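Birnel reissue of the Kobori live set, worth it?

hosden_ears
04/08/2018
Has anybody compared the new Birnel pressing with the old CD? The sticker says "newly transferred from the original reels." I've read that sticker on a lot of records. This one sounds like the CD with the treble pushed up, and I paid for two discs to find that out.

plainfolk17
Disagree. The fiddle on side two has room around it now. On the CD it was buried under the bass.

hosden_ears
Louder fiddle, sure. You can get that with a tone knob. Who did the transfer? The sleeve credits Osamu Nomura for "restoration" and doesn't say what he restored it from.

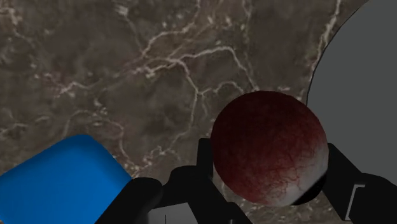

Also, they cut the talking between songs. Half the charm of that show was her telling the crowd to quit clapping on the wrong beat. If they had the full reels, why lose it?

grustel_fan
Side length, probably. My copy is numbered 29 of 600 and it's dead quiet, no complaints.

tapehead1298
Mine is numbered too, and I saw a second batch for sale in February with no numbers at all. So much for limited. I'd like to believe the reels story, but the fade at the end of side one is in the same spot as the CD fade. Check it yourself.

plainfolk17
Same fade could just mean they matched the old edit. I still like how it sounds.

hosden_ears
Could be. I emailed Birnel to ask and got a link to their store. Keeping the CD.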